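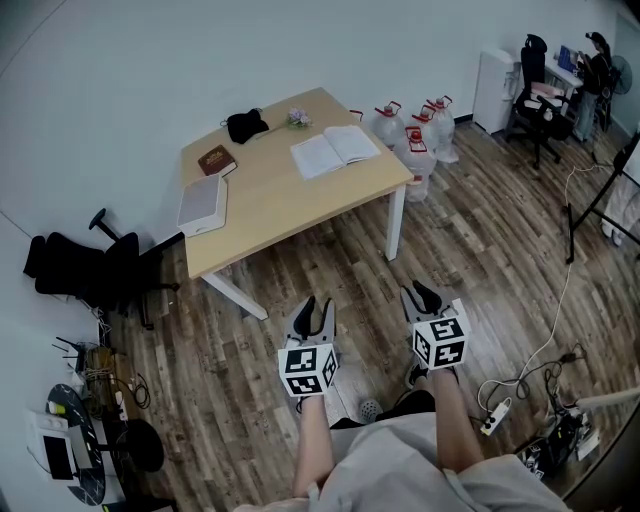

Benvinda Louro told us at the first residents' meeting that a polished timber floor is lovely to live on and hard to live under, and that any report on noise which spoke only to the people upstairs would miss the point. Her remark was recorded in the minutes and led to a change in the project plan. The survey was extended to the ground-floor flats, which had been left out of the first draft.

Footsteps, Chairs and Neighbours: Everyday Floor Noise in Older Flats in Greltby

Final report, second-year building studies project
Submitted 8 Jul 2025

Summary

The project looked at the noise that passes through timber floors in older two-storey flats in Greltby, and at low-cost steps that tenants can take without changing the building. A written survey was sent to 110 households and 49 were returned. Sound readings were taken in two pairs of flats in the Zamora Street block, before and after changes to furniture feet and floor coverings. The main finding is that chair movement was named as a source of annoyance more often than footsteps, although most written advice for tenants deals with footsteps first. Felt pads and a rug with underlay under the dining table lowered the peak readings in both pairs of flats. Neither measure made a clear difference to the low thud of heavy walking.

1. Background

Many of the flats in the older part of Greltby were built with timber boards laid over joists and a plaster ceiling fixed directly beneath. Carpet was common for several decades. As it wore out, owners often chose to sand and seal the boards instead of replacing the carpet, and the sound insulation that the carpet had provided was lost. Tenants in the lower flats noticed the difference, and in several cases the matter was raised with the letting agent, Natell.

Sound travels between flats in two main ways. Airborne sound, such as speech or music, sets the air moving and passes through gaps and thin parts of the structure. Impact sound begins with direct contact between an object and the floor. The boards and joists carry the energy, and the ceiling below radiates it into the room. The two behave differently, and a measure that works for one may do little for the other. Filling gaps between boards, for instance, can reduce the sound of conversation and leave the sound of a dropped spoon much as it was.

This report deals only with impact sound. Airborne sound was mentioned in many of the survey replies and deserves a separate study.

2. Aims

The first aim was to find out which everyday sounds residents in lower flats found most disturbing, and at what times of day. The second was to test whether measures that a tenant could pay for and install alone would lower the readings in the flat below. The group also agreed to record how upstairs residents felt about being asked to change their habits, a topic that came up at the first meeting and had not been planned for.

3. Method

3.1 Survey

The survey was a single sheet, printed on both sides and delivered by hand to letterboxes in November. It asked residents to rank common sources of noise, to mark the hours at which they were bothered and to describe any step already taken. A space was left for comments. Replies were returned to a locked box in the foyer of each building. No names were collected on the form.

3.2 Readings

Two pairs of flats were chosen from residents who had offered to take part. In each pair the upper flat had sealed boards in the main room and the lower flat had the original plaster ceiling. A sound level meter on a stand was placed in the centre of the lower room at ear height for a seated adult. Windows were closed and refrigerators were left running, as they would be on a normal evening.

Upstairs, a fixed set of actions was carried out in the same order each time. A group member walked the length of the room in socks and again in hard-soled shoes, pulled a dining chair back from the table and pushed it in, and dropped a hardback book flat from knee height. Each action was repeated, and the full set was run under three conditions: bare floor, bare floor with felt pads on all furniture feet, and a rug with underlay beneath the table with the pads left in place.

The underlay was a recycled rubber sheet sold locally as Flonix. It was selected on the basis of availability and thickness, and no comparison with other brands was attempted. The rug was a flat-woven wool rug borrowed from the department.

3.3 Limits of the method

The group did not have access to a standard tapping machine, so the readings cannot be compared with published ratings for floor systems. They can be compared only with one another. The weight and walking style of the person upstairs also affect the result, and for that reason the same member did all of the walking. The survey reached residents of one district, and people who are troubled by noise may have been more willing to reply than people who are not.

4. Results

4.1 Survey replies

Scraping chairs were ranked first by the largest group of respondents in lower flats. Footsteps came second, followed by dropped objects and children's play. Washing machines were ranked low in most replies but were described in strong terms where they did appear, usually in connection with a spin cycle late at night.

The hours marked most often fell between the evening meal and bedtime. A smaller group marked the early morning, and these replies tended to come from residents who worked shifts. One respondent wrote that the sound was not loud, and that what wore her down was waiting for the next one. Comments of the same kind appeared on several forms. They suggest that irregular sounds are felt more sharply than their level alone would predict.

Respondents in upper flats described a different problem. Several had been told of a complaint by letter and had not known until then that they could be heard. Some had begun to walk about in slippers, eat on the sofa or avoid the kitchen after a certain hour. Olaia Lozano, who gave permission for her written comment to be used, stated that she would have bought pads in her first week if anyone had mentioned them when she signed the lease.

4.2 Readings

With the bare floor, the chair gave the highest peaks of any action except the dropped book. Felt pads brought the chair peaks down clearly in both pairs of flats, and the character of the sound changed as well, from a harsh scrape to a short, dull slide. The pads made no difference to walking or to the dropped book, as expected.

The rug and underlay lowered the peaks from the dropped book and from hard-soled shoes wherever the action took place on the covered area. Walking in socks gave low readings under all conditions, yet the listener in the lower room could still make out each step. Most of the energy in that sound is at low frequencies, where a thin soft layer has little effect and where the movement of the joists themselves is the main cause. The weighting used on the meter also tends to understate low sounds, and the readings for walking should be treated with care.

One result was not expected. In the second pair of flats, the rug condition gave slightly higher readings for the chair than the pads alone. On inspection, one pad had come away from a rear leg and the leg had been catching on the edge of the rug. The pad was replaced and the set was run again. Both sets are given in Appendix B.

5. Discussion

Felt pads are cheap and take only minutes to fit, and they address the source that was ranked first in the survey. Their weakness is that they wear, collect grit and fall off. Stick-on pads did poorly on chairs in daily use. Pads with a central nail or screw held better, though they are suited only to timber legs. Grit caught in a worn pad can also scratch a sealed floor, a point likely to interest owners as much as tenants.

Rugs are more costly and are a matter of taste, and some residents cannot use them for reasons of health or mobility. A loose edge is a trip hazard, and a non-slip layer should be fitted in any home with an older resident.

The low thud of footsteps remains unsolved at this price level. Reducing it would require work on the structure, such as a suspended ceiling on resilient mounts or a floating floor laid over the boards. A budget figure of $4000 per room was suggested to the group by a local builder for the ceiling option. The figure was given verbally, has not been checked against written quotes and should not be relied upon for planning.

Communication between neighbours appears to matter a good deal. In the replies where the two households had spoken in person, the comments were milder, including those where the noise had continued. The survey was not designed to test this and no firm conclusion is drawn.

6. Recommendations

It is recommended that Natell include a short note on furniture pads in the information given to new tenants of upper flats, and that a first set of pads be supplied at the start of the lease.

It is recommended that owners who intend to remove carpet above another dwelling seek advice on acoustic underlay before the boards are sealed.

Residents' groups may wish to set an agreed hour after which washing machines are not used. Shift workers should be asked for their views before any such hour is fixed.

7. Further work

A later group could repeat the readings with a tapping machine and over a wider range of floor coverings. It would also be useful to return to the same flats after a full year to record how many of the pads are still in place, and in what condition. The survey form and the reading sheets are held by the department and may be borrowed on request.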